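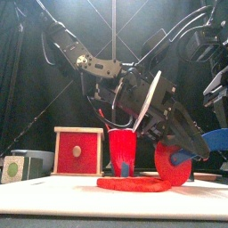 Kalliopi Economou says the fuzzy red is a pig to keep clean and we should have gone for plain paint on the lot. She may be right. Not repainting now though. Too much already stuck down.

Saturday, started 10.15. Sorting the Cadska pieces, wanted it done before lunch, wasn't.

Reds first. Cup, foam disc and the long rope all have the same fluffy look so I'm treating them as one family for cleaning: lint roller, then soft brush, no water until we've tried it on an offcut. Shabnam Tarar has the offcuts, crate 106, back of her van. The strip of blue tape low down on the cup stays where it is, please. It's our front mark and last time somebody peeled it I spent ages guessing.

Foam disc: check the rim before it goes away. Foam bruises if you pinch it and the dents take hours to come out, overnight for the thick ones. Store flat. Do not hang it from the pegboard again.

Rope: loose coil, no knots, bag on its own becuase it sheds.

Blues. Wipe with dry cloth only. Kouris sent 2 tins of the touch-up blue under order 797 and the lids are both labelled matt, but one dried with a shine on my test card. Have written to them. Until they reply use neither.
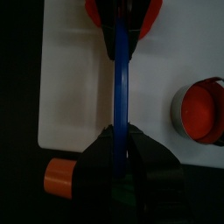
Can the long thin blue pieces go in the same drawer as the pens? Put them in the tall tube by the door, they bend if anything heavy sits on top.

Stiltik adhesive is the one for foam. NOT the Tarnura, which went through the last offcut like hot soup. Tarnura is alright on hard plastic. Have written FOAM on the Stiltik lid in marker. Thin coat, both faces, wait until tacky, press, leave under a book.

Then the kitchen-ish things, pale blue bowl, pink measuring cup, red spoon, the big pink tray. Never decided if these are one set or just things that ended up near each other. Going with one set. Wash-up order is tray last as it takes up the whole sink, and dry the spoon before it goes back in the measuring cup or you get that ring at the bottom

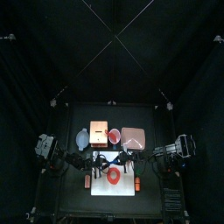
and same goes for the bowl, dry it right round the tab handles, water sits there.

Peach box with the slot: shake it out over the bin, bits get in. Don't poke about in there with a screwdriver.

Little bottles, peach one and orange one. Keep upright. Want lables on both, KE to print.

To do
- lint roller refills
- chase Kouris re blue
- get crate 106 back off Shabnam
- test damp cloth on red offcut, write result HERE not on the whiteboard

Stopped 1.40, starving. Rope still needs a bag.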